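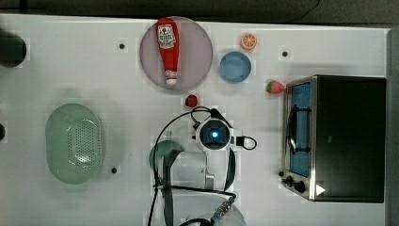 Mivell Open Day: Small Tablets and One Very Thick One

Mivell opened its repair and assembly shop to the public on Sunday, and I went along for the morning. The building is on the Dornalell road, behind the tire place. Parking was free, but the sign for the entrance faces the wrong way, so drive past and turn back.

Donnie Gourlay took our group through. The ground floor is where used tablets come in. Each one gets a battery test, a screen check and a full wipe. If the battery holds less than 97 percent of what Mivell expects for its age, it gets replaced. Gourlay said they had 183 units on the shelves that day, mostly older Windows models from warehouses and clinics.

Upstairs is the Tandero line. Tandero is Mivell's own 10-inch tablet, with a stylus slot and a full-size USB port. I used one for a few minutes. The screen is bright enough near a window, the pen lagged a little when I wrote fast, and the back got warm while playing video. Battery life is quoted at 21 hours on standby. I had no way to check that. The charger is a barrel plug, and I would have liked USB-C.

There are 3 versions, and the only difference is storage. Memory is soldered. The drive can be swapped by taking off the back, and Iolanda Mendonça did it at her bench without hurrying. She uses a plastic pick and a small Phillips driver.

The thick one is the Uniyal, a rugged tablet with a handle and a second battery. It is heavy. Salvador Rocha let people carry it around, and most put it down again pretty soon. It runs the same software as the Tandero. He would not give a price.

Coffee was in the back room at 11. I asked about Linux support and was told the touch screen works but the rear camera does not. Drivers are on the Mivell support page under the old model number.

The next open day is in August. Tours are free, but you have to put your name down at the front desk.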